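Week 6 handout: Filtering hand-held demonstrations

Reading for this week is the Virell report on learning grasps from demonstrations recorded with a hand-held gripper. Read the results table before the abstract. The abstract is kinder to the method than the numbers are.

The claim: a policy trained on 3,524 short recordings does as well with no filtering as it does after a person has gone through and thrown out the bad ones. The authors say the network learns to ignore junk. Maybe so. Three things bother me.

First, the filtered set dropped 976 recordings, but the rule for dropping them takes up half a sentence. "Low visual quality" could mean blur, glare, a blocked lens or somebody's bad mood on a Saturday.

Second, both policies were tested on the same bench with the same lighting. If the task is that easy, junk may cost you nothing.

Third, there is no run with a random cut of the same size. Without it we can't tell filtering from simply having less data.

For the tutorial, decide whether you would keep a recording containing a view like this one, where dark strands and a green band block most of the room, and write down your rule before you compare with your neighbour.

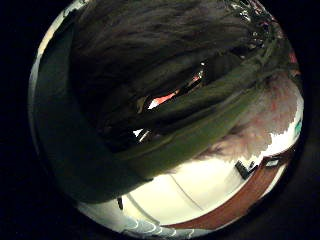 One reply on the course board argued that a blocked view shouldn't sink a whole recording, as the gripper's motion is still logged and a policy with some memory could carry on through the gap. Fair point, but the Virell policy takes one picture at a time, so it has no memory to lean on.

Due before the tutorial: your rule, in two sentences or fewer, and a sketch of the missing control run.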